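Teleop demos of a bin task: left hand keeps drifting up

Posted in Teleoperation and Demos

pallora_bench
Hi all, I'm recording demonstrations by remote control for a tidy-up task (go to the table, deal with the rubbish, bin held in the right hand) and my left hand is driving me mad. I've done 47 episodes so far, gloves on, headset on, and whenever I concentrate on keeping the bin steady with my right, the left one wanders up with the thumb stuck out. My gloves get recalibrated every morning. Do I chuck those episodes or keep them? And is it me or the mapping?

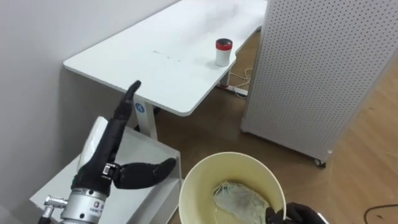
drakow77
Bit of both, I reckon. When you're busy with one hand you stop thinking about the other, and the robot copies it faithfully! Pick a rest pose for the left and go back to it between moves. I'd toss the worst episodes and keep the mild ones. Also check your thumb calibration, mine was off for most of February and I blamed my own hands the whole time.

Fomesus Fan
just record more. we did 2000 and it all averaged out

pallora_bench
Thanks both. 2000 is a bit beyond me, my arms are jelly after 33! I've tried working with both hands down at the bin and it feels a lot calmer, though I can't see my right fingers very well past the rim from the head view.

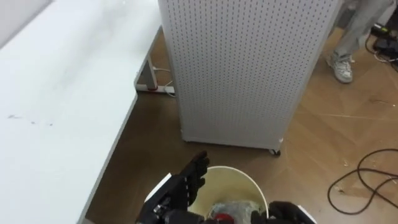
cisternas_kiwi
Losing sight of your fingers is normal, so slow down for the grasp and give it 3 seconds of stillness once you think you've got hold. I'd be careful with the averaging advice above. If the left hand drifts the same way every time, the policy will happily learn the drift, and more episodes just teach it harder. Label the two styles separately and train on the calm ones first (colour tags in the episode list work fine for me).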